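Search Urkside Reference Search Advanced

Frame gasket

A frame gasket, also called a perimeter gasket or, in older catalogs, a "window", is a thin seal cut in the shape of an open rectangle. It is mostly hole. The part that does the work is a narrow border that runs around the edge of a lid, screen or cover and keeps dust and water on whichever side they started. Most frame gaskets have rounded corners, as a square corner tends to lift first.

Materials and backing

Common materials are foam, rubber, felt and double-sided adhesive film. Adhesive types come with a release backing, often printed with a maker's name or a repeating pattern. The printing helps the user tell the backing from the gasket, a distinction that sounds unnecessary until one has installed the backing.

Storage

Frame gaskets are sold flat, in sleeves or on cards. Out of the sleeve they are usually kept in a short stack. A stack of open rectangles has very little interest in staying square, and after a few have been taken the rest lie at angles to each other. This does no harm to the gasket, although two crossed frames can be picked up as one. The Tuvavlow shop guide advises no more than 8 to a pile, a rule observed mainly by the Tuvavlow shop guide.

Placement

A thin frame has almost no stiffness of its own and will twist if lifted by one corner. For this reason it is commonly laid into a holder, a flat plate with low tabs around the rim. The tabs locate the outer edge, and a notch in one side of the plate leaves room for a fingertip or tool.

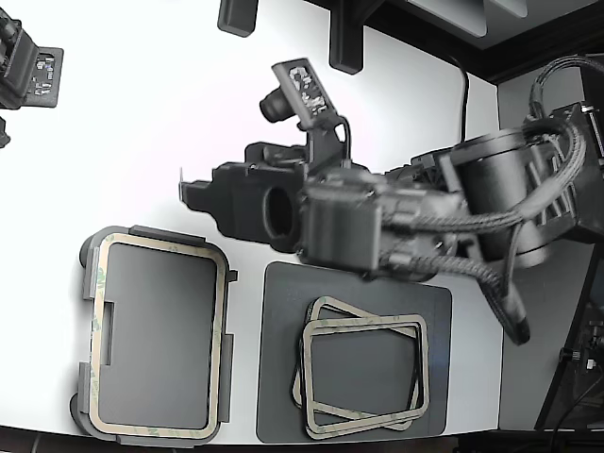
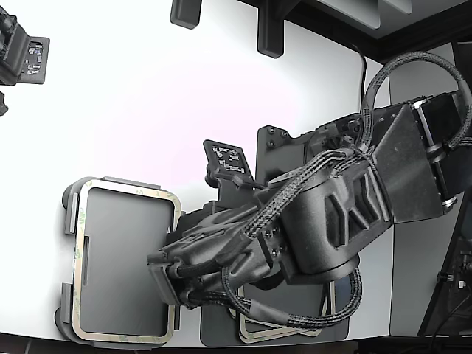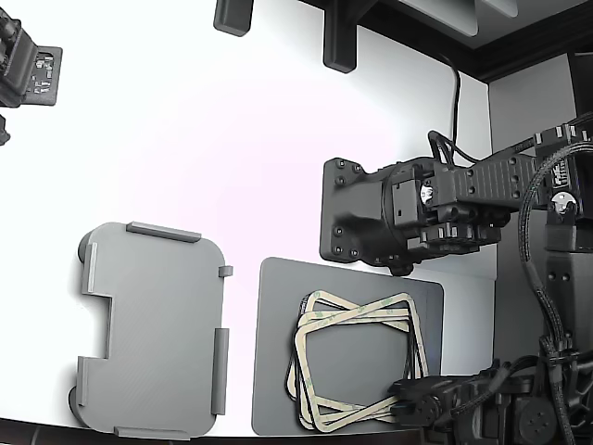 Page maintained by: Seals and Small Parts Desk, Urkside Reference

The usual order of work is to set the frame down along one long side, let the opposite side follow, and then press the corners. Stretching the frame to reach a tab is discouraged. It will reach, and some hours later it will go back to the size it was.

Naming

Suppliers do not agree on what to call the part. Elluvier lists it as a "border seal" under part number 2818, while the Pai catalog has it under both "gaskets" and "frames" — at different prices. Teodor Szulc's handbook of small seals gives it a chapter of its own and spends most of that chapter on corners.

See also: O-ring; Release liner; Shim

Reader comments (3)

marlow_k: Pai has dropped the second listing. The cheaper one, naturally.

Dot R.: Should mention tweezers. Flat tips, never pointed. I have a drawer of punctured felt ones.

benchnotes: Our pack of 369 came with no backing print at all. Good luck to everyone.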